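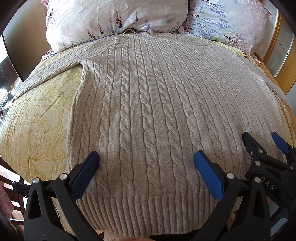 Vesna Kos wrote:
Fold it, don't hang it. A cable knit gets heavy and the shoulders grow points on a hanger. Face down on the bed, sleeves across the back, then bring the hem up to the neck.

2 min read

dalleo_knits wrote:
Agree on folding. I do the sleeves differently though. Straight across leaves a thick lump in the middle, so I angle them down along the body and fold the sides in over them.

Eamon Sheehan wrote:
I've hung mine for 16 years on padded hangers and they're fine. Drawers are where moths get in.

Vesna Kos wrote:
Fine gauge, maybe. My gray one from Kendico grew 2 inches in the body in one winter on a padded hanger. It never went back, even after washing and blocking.

Eamon Sheehan wrote:
Could be the yarn. Is it a cotton blend? Those stretch no matter what you do.

Vesna Kos wrote:
Wool with some cotton in it. So yes, partly that.

pravgate77 wrote:
How many times do you fold the body? I have a shallow drawer and thirds comes out too tall to close.

dalleo_knits wrote:
In half, once. It takes more room but the cables don't get flattened. If the drawer is shallow, try rolling it from the hem with the ribbing inside.

Vesna Kos wrote:
I wouldn't roll cables. Mine came out with creases across them that took a steam to remove. Put it on a closet shelf, heaviest at the bottom, three or four to a stack.

pravgate77 wrote:
No shelf here, so I'll try the half fold on Friday when I swap the summer things out.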